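**Budget request: second two-arm station, April round**

**vhedegaard:** The Lodach quote is 3798 per station, grippers included. The dish rack task needs both arms within reach of the plates. 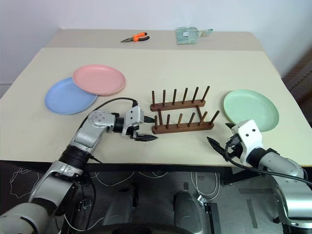 I therefore request 2 stations – one for Kvaran, one spare.

**miltel_ops:** I cannot support the spare. Spare fingers would serve us better. 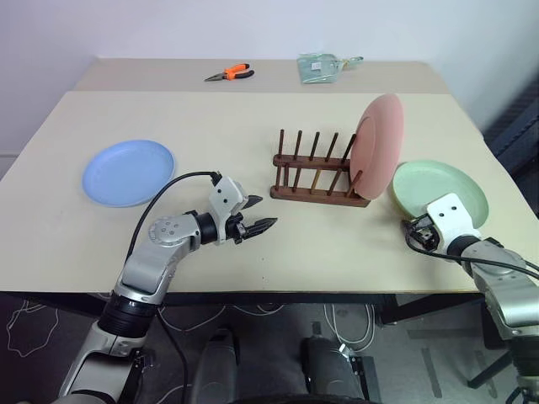 Wurico lists them at 15 a pair, and three pairs would suffice.

**vhedegaard:** Fingers do not cover a failed wrist joint. The request stands.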